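Subject: Re: [feker-users] demos by hand vs. demos by remote, small table tasks
From: Wilma Smits
To: feker-users

Hi Jasper, hi all,

Answering in line with your message, because you raised two separate things and I only have a firm opinion on one of them.

Jasper Dewulf wrote:
> We are setting up the table task at Fleven and I'd like to hear from
> people who have done both kinds of demo. Ruan Steyn wants to move the
> arms by hand for the first batch and switch to the leader arms later.
> I'd sooner start with the leader arms and stay there. We have budget
> for 100 demos before the February review.
>
> Second question: how strict are you about the layout between demos?
> Bethel Negash says we should mark the cloth with tape. I think that
> defeats the purpose.

On the first one, I would start with the leader arms too. We did 40 demos by hand at Fakstead last year and ended up throwing them out. The joint data was fine. The trouble was in the wrist cameras, where a hand or a sleeve came into view every time somebody reached for the elbow. The policy trained on those runs hesitated at exactly the points where the sleeve used to show up. You can mask it, but that takes longer than collecting the demos again.

Remote control is slower at first. Expect people to be bad at it for a day. Closing on a fork handle that lies flat on cloth is the hardest part, as the operator gets no feel for when the fingertips touch the table. We tell new operators to look at the wrist view for the last bit of the approach and ignore the head view until the fingers are closed. 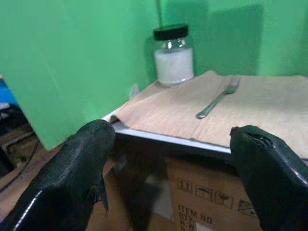
The other thing I would settle early is where the arms start. If each operator parks the grippers wherever they like, you get a long wander at the beginning of every demo and the policy learns to wander. We have one start pose per arm, saved in Feker, and the recording doesn't begin until both arms are in it. Roos Schouten wrote the script for that and I can send it to you. It is short and not pretty.

Also trim your files. Operators tend to swing the arms away when they think they are finished, and if the recorder is still running you get footage of the rest of the room.
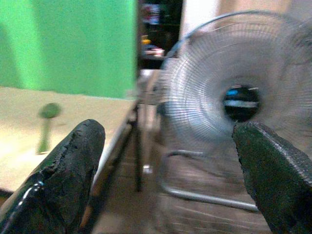 Wrist view, with the fan to the right of the table.

Frames like that one do no harm in ones and twos. In our second batch we had 198 demos and I did not check the ends of any of them. When I finally did, a lot of them had several seconds of arm motion that had nothing to do with the task. Now I cut every file at the last gripper opening plus one second.

Check the finger covers while you are at it. A worn cover changes how a thin handle sits in the grip, and the operator will correct for it without noticing. Then you put on new covers and the corrections are wrong. We write the cover change in the log next to the demo number.

On your second question, I am with you and not with Bethel, up to a point. No tape on the cloth. It shows in the wrist view and it is too easy for the policy to lean on. But do decide what stays put and what moves. For us the jar goes to the back corner and stays there for the whole session. Cutlery can go down at any angle within reach of both arms. The cloth gets pulled flat between demos but we don't iron out every wrinkle.

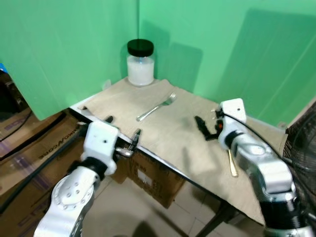 With two arms you also need a rule for who goes first. Ours is that the arm closer to the utensil moves and the other one waits above the cloth. Before we had that rule, half the operators moved both arms at once, and you could tell from the data who had been sitting at the controls. Ruan may have a better rule. I would be glad to hear it.

We are at 386 usable demos now for the table set. I don't think you need that many for the review. 100 clean ones with the same start pose should be enough to see if the setup works - if it doesn't, more of the same won't fix it.

I'm in on Saturday morning if you want to call and go through the trimming settings. Otherwise I'll send Roos's script to your Fleven address.

Wilma

--
feker-users mailing list

Recent threads on this list
Leader arm drifts after long pause (4 replies)
Willems wrist mount, which screws?
Log format for cover changes
Re: Head camera and wrist cameras out of step
Feker start pose not saved on exit
Minutes from the Fakstead call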